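Last revised 2022-09-23. This page replaces the kitchen notes in the January tenants' handbook.

# Shared microwave and pantry tables: frequently asked questions

The questions below are those most often put to the Facilities Office at Gomgate House. They apply to every floor where a microwave is provided on a table in an open working area, including the rooms let to Ultwood and Brikby.

## Using the microwave

**Who may use the microwaves?**

All tenants, their staff and their visitors. No booking is needed. Visitors should be shown how the controls work before using them for the first time.

**What may I heat in them?**

Food and drink only, in containers marked as suitable for microwave use. Metal trays, foil and sealed tubs must not be placed inside. Eggs in their shells are also not permitted, following an incident on the second floor.

**Must I use a cover?**

Yes, for soups, sauces and anything likely to spit. Vented covers are kept in the pantry cupboard on each floor and should be rinsed and returned after use.

**May I leave my food while it is heating?**

You are asked to stay within sight of the appliance. Food left inside after the timer has ended may be moved to the table by the next person.

## Cleaning

**Who cleans the inside?**

Each user wipes up their own spills at once, with a damp cloth and a little washing-up liquid. A full clean is carried out every week by the contractor, Yoshida. Scouring pads and oven spray damage the lining and must not be used.

**Should the door be left open afterwards?**

After wiping, please leave the door open for a few minutes so that the inside can dry, then close it. On narrow tables, check that the open door does not stand in anyone's way.
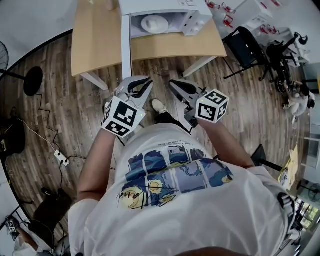 The plate inside should be lifted out and washed by hand whenever food has run beneath it. It must be seated properly before the microwave is used again — a plate that sits unevenly will knock or stop turning. Replacement plates are held by Trinidad Pacheco at the Facilities Office.

**How do I remove a lingering smell?**

Heat a bowl of water with a few slices of lemon for 3 minutes, leave it to stand, and wipe the walls and ceiling of the oven. Repeat if necessary.

## Tables and floors

**May we move the table?**

Small changes of position are allowed, provided that the cable reaches the wall socket without an extension lead and the vents are clear. Unplug the microwave and lift it off first. Tables must be lifted and not dragged, as the legs mark the floorboards.

**May other items be kept on the same table?**

Plates, mugs and cutlery may be left there while in use. Nothing may be stored on top of the microwave.

## Faults and replacements

**What should I do if the microwave stops working?**

Switch it off at the wall, attach a note to the door and write to Rodrigo Arroyo, giving the floor and room. Please do not attempt a repair or remove the casing.

**Can we bring our own appliance?**

Only with written consent from Itziar Quintana. The appliance must pass an electrical safety check before it is plugged in.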